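Altes Reiseplakat, Lithografie oder Nachdruck?

Pravesh Mtshali
Hab ein Plakat von Daltow geerbt, Seebad-Motiv. Unten steht Druckerei Prostska. Original? Und wie lagern?
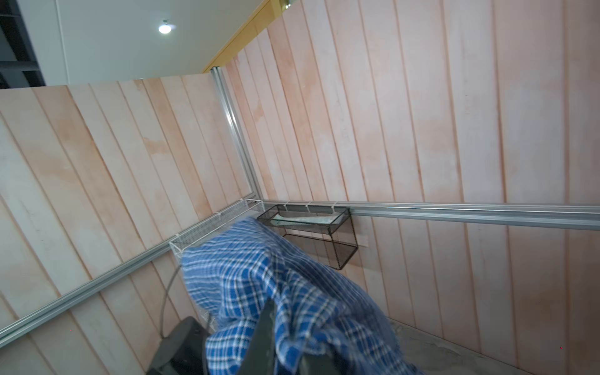 Blau-weiß kariertes Tuch

Chantelle Mofokeng
Lupe nehmen. Rasterpunkte = Offset, also meist Nachdruck. Körnig, unregelmässig = Litho. Nie rollen, flach in säurefreie Mappe. 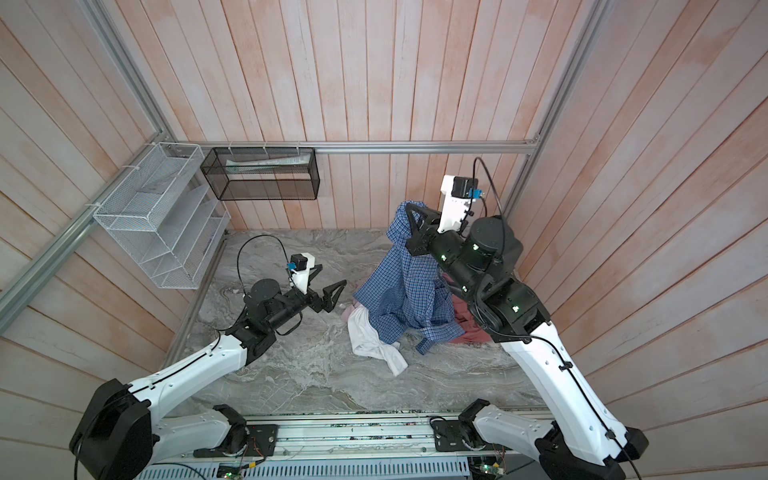 Drahtkorb und Wände aus Holzplanken

Themba Hlongwane
Meins ging für 300 Euro weg, mit Knick. Auf Leinwand aufziehen blos nicht selber machen. 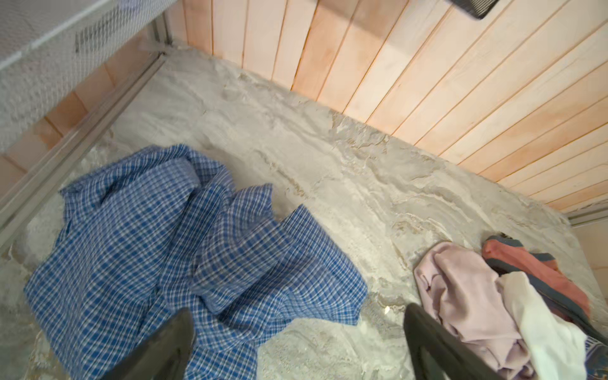
Und keine Klebestreifen hinten drauf!!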